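Mayrhofer hard wax oil for tables, a review after one winter

Posted 2025-03-05

I bought the Mayrhofer oil in January, the small can, because the varnish on our kitchen table was finished. It had become white near the stove side and it was sticky in summer. A new table was too expensive for us, so I decided to remove the old varnish and try oil for the first time.

What is in the can

The can has no measuring cup and no cloth, only the oil and a leaflet in small letters. The leaflet is in four languages and the English part is the shortest. It says to sand the wood, to put a thin coat, to wait 30 minutes and then to wipe away everything that did not go in. It does not say which sandpaper. I wrote to the shop, Gemis, and they answered the same day that I should stop at 150 grit, as finer paper closes the wood too much. This was good advice and it should be printed on the can.

Putting it on

The sanding was the long part, two evenings with a borrowed machine and a lot of dust in the curtains. The oil itself is easy. I used an old cotton shirt cut in pieces and worked always along the grain. The first coat disappeared in some places and stayed shiny in others, and I was worried. After the second coat, on the next day, the color was even.

The smell is strong for two days. I kept the window open and we ate in the living room. Please spread the used cloths flat outside to dry, because cloths with this kind of oil can start to burn by themselves when they lie in a heap.

I chose the natural tone and I am happy that I did. I was afraid of a yellow or orange result – my sister-in-law had this with another product. On light oak tones you want the grain to stay visible, the small knots and the wavy lines too.

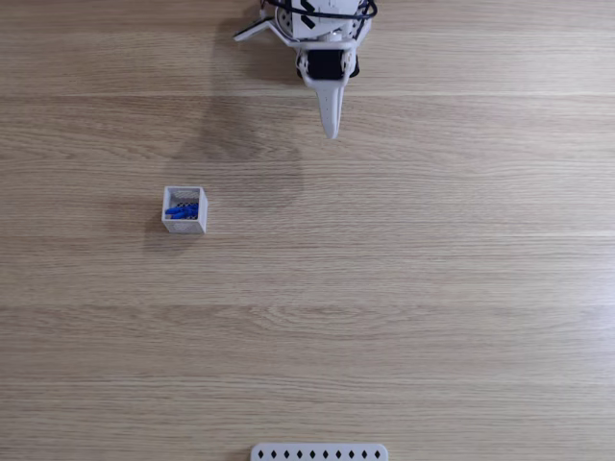
Daily use

We are four people and the table is used for everything. Water stays in drops and I can wipe it after an hour. Red wine left no mark, but a wet flower pot left a gray ring overnight. I sanded this place lightly by hand and put a little oil, and now I cannot find it. With varnish I could not do such a repair.

Hot pans are still a problem, so we use a mat. I also tried the Medell cleaning soap, sold next to the oil. It is fine, but a damp cloth does the same work.

Would I buy it again

Yes, for a table. For a bathroom shelf I would keep varnish. I give four stars of five, and the missing star is for the leaflet.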